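How to Sort a Small Table of Mixed Things

Home > Tidying > Small surfaces

I write these pages for people who have one table where everything lands. In my home it was the table near the door. In the house of my sister it is the kitchen counter. The method is the same for both, and it needs nearly 18 minutes the first time. After that it goes faster.

You don't need to buy anything. If you have one open box, one basket, a small bin with a lid and a drawer, you have enough. I learned the method when I was helping in the playroom of Grosura, where each table had to be ready again before the next group of children came in at 9 in the morning. We had toys, play food, plates and building cubes all mixed together, and many opinions about where they should go.

What you need

An open plastic box, square or rectangular
A shallow basket
A small bin with a lid that stays up
A drawer, in a small cabinet or in the table itself
One larger container with a lid and a handle
A dry cloth

Step 1. Bring the containers before you touch the things

Many people start by picking up the first toy and then they walk with it, looking for a place. I did this for years. Put the containers on the table first, and open them. Pull out the drawer. Lift the lid of the bin. Then your hands are free for the small things and you don't have to open something with your elbow.

Leave the middle of the table for the things that still have no place. The containers go behind them and at the sides.

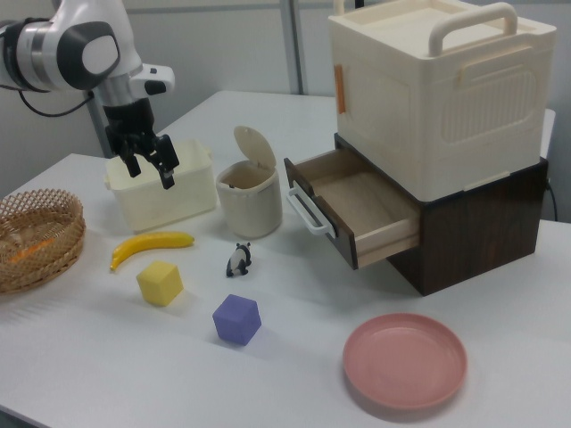 Drawer out, bin lid up, toys still in front of the box.

The large container with the carrying handle can stay closed on top of the cabinet. It is for things you don't need this month, and you will come to it only in the last step. If your cabinet is light, please check that it doesn't tip when the drawer is fully out and something heavy stands on top. Mine did once, in January, and I had beads under the stove until summer.

Step 2. Decide what each container is for

Say it aloud or write it on a paper. I prefer paper, because other people in the house can read it also. My list is this:

Basket: play food
Open box: cubes and blocks
Drawer: animals and figures
Bin: broken pieces, wrappers, real trash
Large container: things for another season

Your list can be different. A family I helped on Woldemariam Street kept the animals in the basket, since the small daughter wanted to carry them to bed in it. That is a good reason. What matters is that you choose before you begin, and that you don't change your mind in the middle when the box becomes full.

Try to have no more than 6 groups. With more groups you begin to stand and think over every object, and then it is dinner time.

Step 3. Begin with the group that has a first piece

If there is already one thing lying in its right container, begin with that group. A bun in the basket tells you, and everybody who helps you, that the basket is for food. The toy banana can follow it without any discussion.
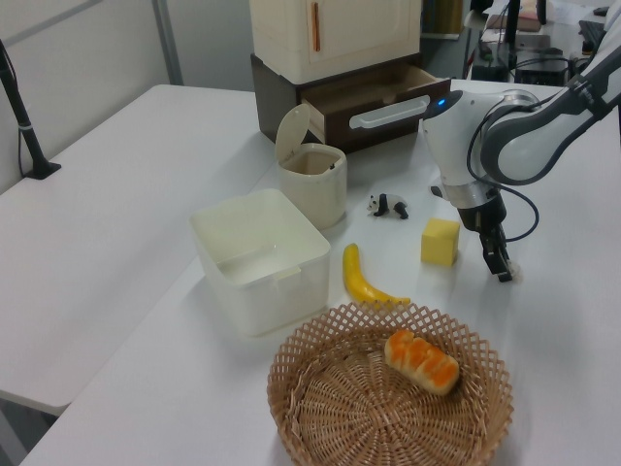

By Etenesh Mamo, for the Urkow home pages

A low basket is very good for play food. The pieces have strange shapes, they are curved or round, and in a deep box they disappear under each other. In a shallow basket you see what is there. Put the long pieces along the side and the round ones in the middle.

If your basket has an open pattern in the rim, like the diamond one here, keep very small pieces out of it. A pea or a coin will find the hole. For those I use a little cloth bag, and the bag goes in the basket with the rest.

Step 4. Put the cubes in the box

Foam cubes are light and they take much room. Place them flat against the wall of the box, one beside the other, and fill the bottom before you make a second layer. Don't press them down to close a lid. Soft foam that stays squeezed for a long time may keep the bent shape, and children notice this at once when the tower falls.

I leave this box without a lid. When it is open, a child can put a cube back with one hand. With a lid, the cube is left on top of the lid.

For size: a box that holds 300 small building pieces may be full with only a few foam cubes. So choose the box after you have seen the cubes all together.

Step 5. Put the animals in the drawer

Animals that can stand should stand. I know it looks too careful, but a panda on its four legs is easy to find, and a pile of animals must be turned over every time. Put the tallest ones where the drawer is deepest and the small ones near the handle.

Close the drawer slowly the first time. If you hear something falling, open it again and lay the high ones on their side. A piece of thin cloth on the floor of the drawer helps also, they slide less.

Step 6. Plates go last and flat

A toy plate is a trap. It looks like a container, so people begin to collect things on it, a button, a hair clip, a raisin. Leave it empty until the other things are away. Then wipe it and lay it flat, under the basket or at the bottom of the large container. If you have several plates, stack them with the biggest below.

Step 7. Close everything

Go in this order:

1. Take out what is in the bin, then put the lid down.
2. Push the drawer in.
3. Open the large container, add what belongs to another season, close the lid.
4. Wipe the table with the dry cloth, from the back to the front.
5. Put the basket and the open box back on the shelf, or leave them at one side of the table if they are used every day.

If children are helping

Give each child one container and not one kind of toy. "You are the basket" works better for small ones than "you take all the food". In the playroom we changed the containers after each round, so the same child did not always have the bin.

Some readers asked me about labels. I used the Plenix cards for a while, with a drawing on one side, and they were fine until they got wet. Now I draw on masking tape. It costs less, and when the group changes I pull it off and write a new one.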